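Trokance kitchen planner, reviewed after two months of use

I work in the canteen kitchen at Dukwood, where we prepare lunch for the office buildings next to us. In spring our management decided that a robot arm will take over part of the work at the serving counter, mainly the handing and putting back of utensils. Before any arm was ordered we received a licence for Trokance, a program in which you build your kitchen on the screen and let a simulated arm work in it. I was asked to learn it, together with a colleague from the wash-up.

The installation took one morning. The licence is for 10 users, which is more than we need, and the manual has 46 pages. I read all of them. The English in it is clear, but the chapter on grippers is too short and I had to write twice to the supplier, Rastogi. They answered politely and with patience.

What I like most is that a cook can use it. You place a counter, you put a pan or a knife on it, and you try where the arm should stand. When the base is in a bad position you notice it quickly, for the arm must bend in a strange way to reach the far end. In our first plan it stood exactly where I turn with the hot trays. I could show this to my manager on the screen, and he moved it. I think that without the program such a conversation would come after the drilling.

What I like less: there are no people in it. You can put bread on the counter, but you cannot put a colleague there who needs to pass behind with a full container. We marked our walking ways with tape on the real floor and compared by eye. Also, a rehearsal of 10 movements can be saved as one file, but if you want to change a single movement you must open the whole file again.

About the jobs I must be fair. Our hours were not reduced. But the quiet task of laying out the tools, which the older colleagues did when their backs were tired, will be the first one to go, and the program has no column for this. I would advise any kitchen to discuss it early, before the plan looks finished.

I can recommend Trokance for a kitchen of our size, with patience for the gripper settings.
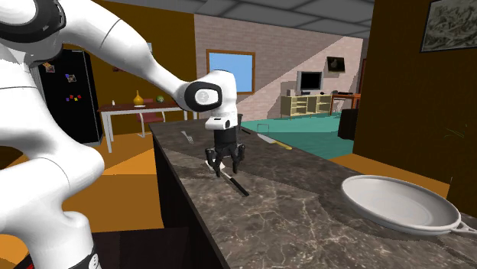
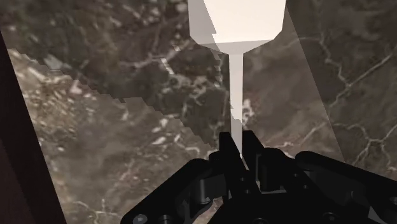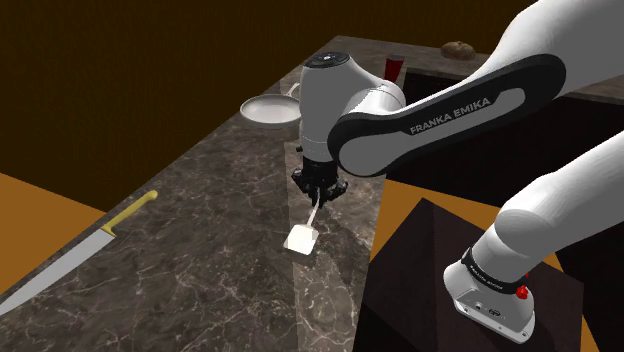 The gripper at the stone counter, in the simulated kitchen.

Mirsad Todorova: We have had the same program at Dilbridge since August and I agree about the missing people. Our solution was to place tall cupboards where the staff usually stand. It looks silly but the arm keeps away from them. Did you ask who will do the light work now? With us it was never answered.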